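Category: Home > Workshop and Craft Table

Keeping glue, wire and foam board in order

26 Aug 2024, by Marin Dumitrescu

I make small things at home from wire and cord, and I have only one table for it. During many winters I made the same mistakes, so I wrote down what I do now. Maybe it is useful also for other people with a small flat.

Cover the table first

I put a big sheet of white foam board on the table before I take out any tool. It is light, it stands behind the wardrobe when I finish, and the wood under it stays clean. Buy the thicker one if the shop has it. The thin one bends after one evening with wet glue. Small stains I leave alone. For pencil marks a soft white eraser is enough, but press lightly, or the paper skin comes off.
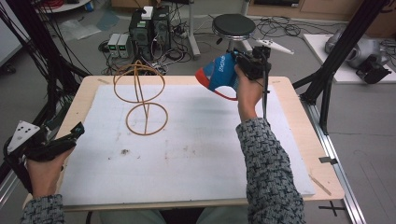
Bending wire that must stand

A wire figure falls when the lower ring is too small. I make the base first, and I check it on a flat place before I go up. Bend around something round, for example a jar, and not in the air with the fingers. If the wire is springy, choose a jar a little smaller than the ring you want.

When I join two pieces, I tie them with thin thread, put one drop of glue and wait 15 minutes. Then I put the second drop. One large drop looks stronger but it dries badly inside.

Foam strips and where to use them

Self-adhesive foam for windows is the cheapest thing in my drawer. I buy the gray one from Viklund, 10 meters on a roll. I put it inside the jaws of a clamp, under the feet of a lamp, and on the shelf where the metal rulers lie. Clean the surface with alcohol and let it dry, then press the strip for one minute. Old foam becomes hard, and I change it every December together with the window strips. 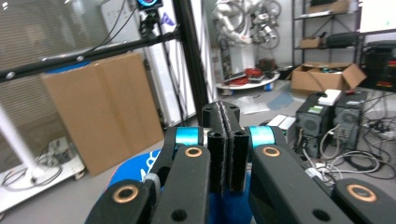
Dorina wrote to me that foam in the clamp left a sticky line on her painted frame, and she uses pieces of old felt in place of it. I tried her way on varnished wood and it is good, only the felt needs a thin glue, otherwise it moves.

Glue bottles

Keep them standing, with the cap down if the bottle permits. I use a cut milk carton with 3 rooms made of cardboard. A pin in the nozzle is fine for white glue, but it must be a pin which does not rust.

Last updated: one paragraph added about felt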